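Reading a Floor Plan Before You Move Anything
Notes for Session 2, Rooms and How People Use Them

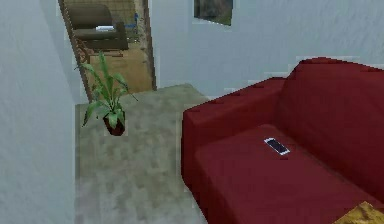 Bernadette Mac an tSaoi
Evening tutor, Home Interiors, Brivstead

Hello again, everyone. These are the notes I promised, tidied up a bit from what I said out loud (I talk fast, and Othmane tells me his notebook from last time is mostly arrows). If you missed the session, read this first and then do the exercise at the bottom before you come back.

We spent the first half on doorways. I know, I know - you signed up for color and curtains, and we'll get there in October. But a doorway decides more about a room than the paint does. It tells you where people walk, and where people walk tells you where the furniture can't go. It also gives you your first look at the next room, so whatever sits in line with the opening gets seen all day long from the other side. A chair with its back to the door looks very different to the person walking up to it than it does to the person sitting across from it.

So, sight lines. Stand in one room and look through to the next, then sit down and do it again. Your eye drops and you see a whole different slice. I like to mark both on the plan, one solid line for standing and one dotted line for sitting. Struan asked whether you need to do this for every single door in the house. No! Do it for the ones people use most, and leave the closet alone.

Next, walking paths. Draw the path you really take, even if it's silly. In my old apartment on Kulisow Street I walked all the way around a dining table to get to the kettle for two years, and I only noticed when I drew it. The table went against the wall that same afternoon and I felt like a genius and also a fool. Pencil is best for this, because you'll change your mind. Give each person in the house their own line if you can. Kids take corners much tighter than grown-ups, and anyone using a cane or a walker needs a good deal more room to turn, so ask them and watch how they do it.

A few words on door swings, which is where most of the mistakes turned up in your sketches. The little quarter circle on a plan shows the floor the door sweeps across. Please draw it! Four of you drew a door as a gap in the wall and then put a bookcase right where the door would hit it. Hinges on the left or the right make a real difference too, and swapping them over is a small job next to knocking a wall about. If there's no door in the opening at all, just show the gap and write "open" beside it so I don't have to guess.

Then we got to talking about backs. Sofas, armchairs, desks, anything with a front and a back. Finbarr is firmly in the camp that says seating should never have its back to an entrance, and he made a good case (he says he can't relax if someone might come up behind him). Úna said her favorite reading chair faces the window and she couldn't care less who walks in. I'm with Úna for reading and with Finbarr for a living room full of guests. You don't have to pick one rule for the whole house.

Somebody asked about software. You can use Truvetti if you already have it, and it's fine for checking whether things fit. I still want your first go on squared paper. I find that people who start on the screen begin decorating right away and forget to measure the radiator.

For next time
Pick two rooms that connect and draw them on one sheet, with the opening between them. Put in the door swing, the walking paths and both sight lines. Measure the width of the opening at the narrowest point, between the jambs, and write it on. Then move one piece of furniture on paper and draw it all again.

Reading is chapter 7 of the Ó Conaill book, and chapter 8 if you're keen. The library desk has more than 2 copies, so there's no need to buy it. Skip the part on staircases, we're doing that separately.

Bring an eraser.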